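봉합 연습 패드를 바꾸고 나서

읽는 시간 6분
공유 11 · 댓글 18

지난번 글에 패드를 뭐 쓰냐는 댓글이 몇 개 달려서 따로 적는다. 나는 병원 실습을 앞둔 학생이고, 손이 느린 편이다. 잘하는 사람이 쓰는 글이 아니라는 점은 미리 말해 둔다.

처음 쓴 패드는 문주 선배들이 물려주고 물려주던 것이었다. 상자에 상표도 없었고 한쪽 모서리는 이미 뜯겨 있었다. 바늘이 들어갈 때는 괜찮은데 실을 당기면 쭉 찢어진다. 매듭을 조금만 세게 조여도 구멍이 길게 벌어져서, 내가 장력을 잘못 준 건지 패드가 낡은 건지 구분이 안 됐다. 두 달을 그렇게 했다. 패드를 새로 산 다음에야 둘 다였다는 걸 알았다.

5월에 카르넨(Karnen) 것을 샀다. 고른 이유는 표면 때문이다. 매끈한 패드는 바늘 끝이 미끄러지고, 어디에 찔렀는지가 너무 잘 보인다. 이건 표면에 잔주름하고 모공 같은 무늬가 있어서 찌를 자리를 눈으로 한 번 더 찾게 된다. 처음 며칠은 답답했다. 양쪽 간격이 안 맞고, 분명히 맞춰 찔렀는데 다 묶고 보면 한쪽이 올라와 있었다. 지금은 매끈한 패드로 돌아가면 오히려 심심하다.

두께는 생각보다 두껍다. 그래서 살짝 구부려 놓고 하는 연습도 된다. 평평한 데서만 하면 나중에 접히는 부위에서 헤맨다고 표채원(Chae-won Pyo) 언니가 그랬는데, 해 보니 맞는 말이었다. 밑에 수건을 말아 넣고 한쪽을 들어 주면 된다. 너무 높이 들면 절개선이 벌어져서 처음 배우는 사람한테는 어렵다. 낮게 시작하는 게 낫다.

절개는 짧게 낸다. 처음에는 욕심이 나서 패드 끝에서 끝까지 길게 그었는데 그러면 패드를 금방 버린다. 짧은 절개 하나에 단순 단속 봉합을 넣고, 풀고, 다시 넣는다. 같은 자리는 세 번까지만 쓴다. 네 번째부터는 구멍이 서로 이어져서 연습이 안 된다. 새 칼날로 바꾸는 것도 아끼면 안 된다. 무딘 날로 그으면 가장자리가 너덜너덜해지고, 그걸 맞추느라 시간을 다 쓴다.

깊이도 신경 써야 한다. 나는 늘 얕게 긋는 버릇이 있다. 얕으면 벌어지지를 않아서 맞춘 느낌만 나고 바늘은 표면만 훑고 지나간다. 옆에서 풀어 보면 실이 거의 껍데기에만 걸려 있다. 반대로 끝까지 뚫리면 아래층이 밀려서 패드가 통째로 움직인다. 손에 익는 데 시간이 좀 걸렸다.

실은 황(Hwang) 연습용을 쓴다. 검은색 나일론이고 한 통에 43개 들었다. 유통기한이 지난 걸 따로 파는 곳도 있는데 실이 뻣뻣해서 매듭이 자꾸 풀렸다. 밝은 패드에는 검은 실이 잘 보여서 좋다. 파란 실도 써 봤는데 저녁에 방 불만 켜고 하면 잘 안 보였다.

실 끝은 짧게 남기라고 배웠지만 연습할 때는 조금 길게 남긴다. 풀 때 집기 편하다. 대신 길게 남긴 실 끝이 다음 땀에 자꾸 끼어든다. 묶고 나서 한쪽으로 눕혀 놓는 습관을 들이면 좀 낫다. 자른 실은 바로바로 치워야 한다. 바닥에 떨어진 걸 맨발로 밟으면 떼기가 귀찮고, 바늘이 달린 채로 떨어진 거면 귀찮은 정도로 안 끝난다. 나는 빈 사탕 통 뚜껑에 구멍을 내서 바늘 통으로 쓴다.

지침기는 페미아(Femia) 것인데 이건 별로 할 말이 없다. 물림이 괜찮다. 다만 바늘을 물 때 끝에서 삼분의 일쯤 되는 자리를 물어야 하는데 나는 자꾸 가운데를 문다. 그러면 바늘이 돌아간다. 브루넬로(Brunello Ruggiero)가 옆에서 보다가 손목이 아니라 팔꿈치가 움직인다고 했다. 거울을 놓고 해 보니 정말 그랬다. 그 뒤로 팔꿈치를 책상에 붙이고 한다. 불편하지만 바늘이 둥글게 나온다.

받침은 디데브우드(Didevwood) 나무 쟁반이다. 원래 찻잔 올리던 것이다. 테두리가 있어서 바늘이 굴러가지 않고, 바닥에 미끄럼 방지 매트를 잘라 깔면 패드가 안 밀린다. 매트는 1,000원짜리면 된다.

조명 얘기를 빼먹을 뻔했다. 스탠드를 가운데로 모아서 비추면 절개선이 또렷하게 보이는데 가장자리는 어두워진다. 처음에는 그게 싫어서 방 불까지 다 켰다. 그런데 그렇게 하면 표면 주름이 눌려서 평평해 보인다. 비스듬히 한 군데에서만 비추는 편이 나한테는 맞았다. 대신 가위를 어두운 쪽에 두면 더듬게 되니까 가위 자리는 정해 놓는다.

보관은 이렇게 한다. 다 쓴 패드는 미지근한 물에 중성세제를 조금 풀어 손으로 닦고, 마른 수건으로 눌러서 물기를 뺀다. 비비면 표면이 일어난다. 다 마르면 베이비파우더를 얇게 바른다. 안 바르면 끈적거려서 먼지가 다 붙는다. 접어서 넣으면 접힌 자국이 오래 간다. 나는 한 번 가방에 반으로 접어 넣었다가 아직도 그 자국을 보고 있다. 그 위로 절개를 내면 한쪽이 자꾸 말려 올라간다.

자하라(Zahira Sopacua)는 랩으로 싸서 냉장고에 넣는다는데 나는 해 본 적 없다. 냉장고에 자리가 없다.

연습 시간은 하루 18분으로 정했다. 타이머를 맞춰 놓고 울리면 묶던 매듭까지만 하고 그만둔다. 한 시간씩 몰아서 하던 때보다 땀 간격은 고르게 나온다. 힘이 빠진 손으로 묶은 건 다음 날 보면 다 느슨했다.

아직 안 되는 건 모서리 쪽이다. 절개 양 끝으로 갈수록 간격이 벌어진다. 함시(Hamisi Makokha)는 가운데부터 한 땀 넣고 양쪽을 반씩 나눠 가라고 하는데, 나는 한쪽 끝에서 시작하는 게 편해서 계속 그렇게 하다가 마지막에 남는다. 이번 주는 가운데부터 해 보고 있다.
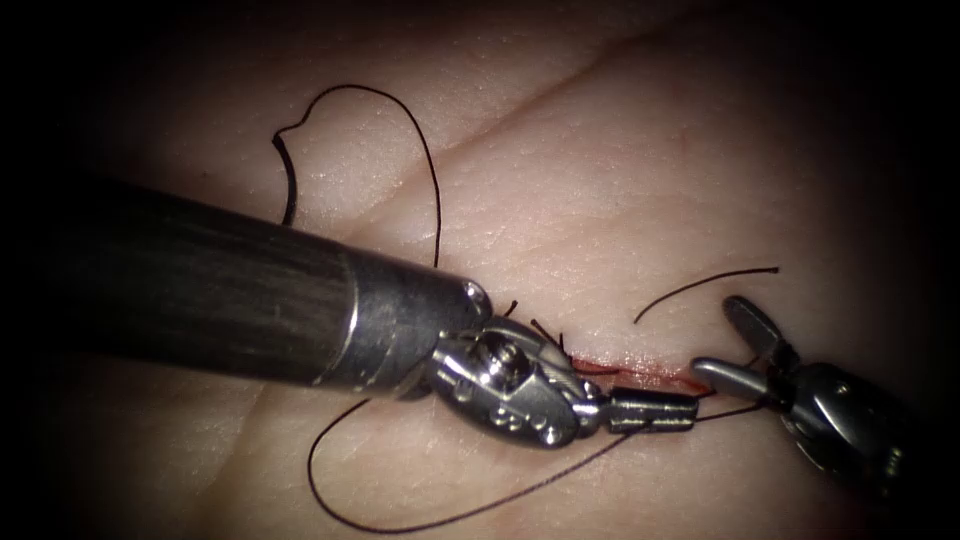

가운데 땀을 먼저 잡으면 양쪽이 얼추 맞기는 한데 첫 매듭에 힘이 많이 걸린다. 두 번 감아도 느슨해질 때가 있어서 첫 매듭만 외과 매듭으로 바꿔 볼까 한다. 수직 매트리스는 그다음이다. 패드가 한 장 남았으니 다 쓰면 같은 걸로 다시 주문할 생각이다.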